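About Vedura

Home » About Us » Our Story

Vedura began with a jar of elderberry syrup, a cranky two-burner stove and a cold that went through our whole street one July. I'd been making my grandmother's remedies for years without ever writing them down, and when neighbours started knocking for refills (some of them with their own jars, bless them) I thought I'd better start keeping notes!

Those notes turned into a newsletter, the newsletter turned into a website, and we now have more than 700 recipes and home remedies in the collection, all of them free to read.

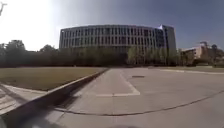
We cover teas, tonics, broths, poultices, salt soaks and a good many soups that I'd argue are medicine in their own right. There are seven of us these days. We work out of Clilstead, with a test kitchen at Malabanan where every recipe is made at least twice before it goes up, and usually by somebody who has never tried it before, so that we catch the spots where I've forgotten to say how long to simmer the thing.
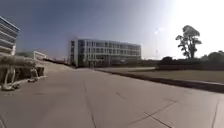 Our evening classes at Nestano take 16 people at a time and run from 6.30 pm, with a longer break over summer. You'll go home with a balm, a cough syrup and very likely turmeric on your sleeves, so please wear something old. Classes are $80, ingredients and supper included, and the September ones tend to fill first.

A word on health, and I do mean it kindly. We're cooks and gardeners, and none of us is a doctor. A ginger tea is a lovely comfort when you've got the sniffles, but if a cough hangs on, or a little one is unwell, please see your GP or have a chat with your pharmacist. 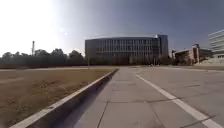 Halima Mbwambo
Founder and Recipe Editor

I still read the mail myself, usually over my first cuppa, and I love hearing how your nan did it differently. Send your recipes through the contact page, smudges and all.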